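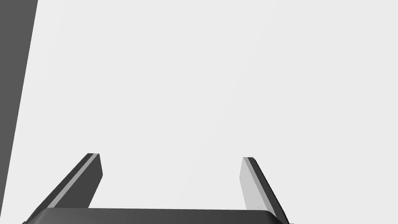 From: Imke Albers
To: the Ruvgate users list
Subject: Re: Ruvgate trial, worth the trouble?

Lajos Csizmadia wrote:
> Has anyone run the Ruvgate simulator kit on a plain office machine?
> The Grudevmont page lists it as "light" and I'd like to know
> what that means before I ask for a license.

Hi Lajos,

I've had the trial for two weeks now and I'm really pleased with it! My desktop is old and has no graphics card to speak of, and I still got through 1,261 short runs over a weekend (a small gripper job, nothing fancy). The stock setup is very bare: gray gripper with two fingers, pale flat surface, dark background — and I've come to like that, it loads fast and I can see what the fingers are doing.
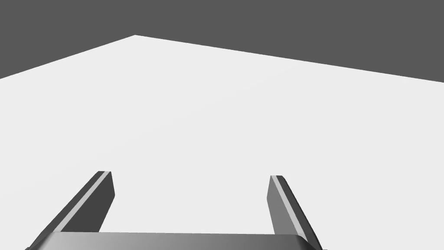

Does the trial let you bring in your own parts?
It takes up to 4 at a time, and the full license lifts that limit.

The manual is thin on camera setup, so do ask Rokeya Khondokar for her notes. She sent me hers in December and they saved me an evening — I can forward them if she's away.

Imke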